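Briltholm 46 Countertop Compost Bin

Sold by Parkico Kitchen & Yard
Item 2959

Every kitchen has a place where peelings go to be forgotten. The Briltholm 46 gives that place a lid.

It is a steel bin with a bamboo handle and a charcoal filter, and it holds enough scraps for a household that cooks most nights and feels guilty about the other ones. The inner bucket lifts out, so you can carry it to the heap in your slippers and pretend you were going out there anyway.

Designer Herman Mandagi spent a long winter on the hinge. The first version snapped shut like a trap, and the second stayed open out of what he calls spite. The one we sell closes slowly and quietly, even when it's overfull, and it will be overfull.
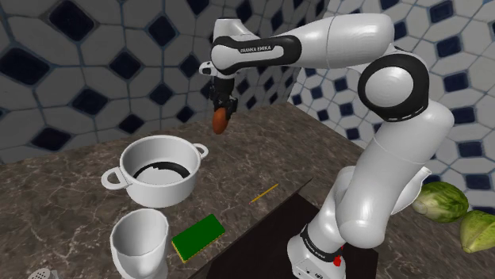 What goes in

Coffee grounds, tea leaves, fruit and vegetable trimmings, eggshells (crush them first or you'll be meeting them again in the flower bed next January). Paper towels if they've only touched food. The stickers on fruit don't break down, ever. Ridwan Tuhumury on our returns desk has one from a pear that has outlived two rakes.

Leave out meat, cheese, and cooking oil unless you are fond of raccoons.

Details

Finish: brushed steel, or Clunduron green (a gray, in most light)
Filter: replace every three months, or when guests start standing in the other room
Inner bucket: top rack of the dishwasher
Handle: hand wash, dry right away
Price: $95, spare filters sold in pairs

Questions we get

Does it smell? With a fresh filter and the lid down, no. With an old filter and a melon in July, you already know.

Will it make compost? No, it's a bin. The heap does that part, and takes its time.

Can I return it? Yes, within a month. Empty it first. Please.

Ships in a plain carton. Green is back-ordered until March.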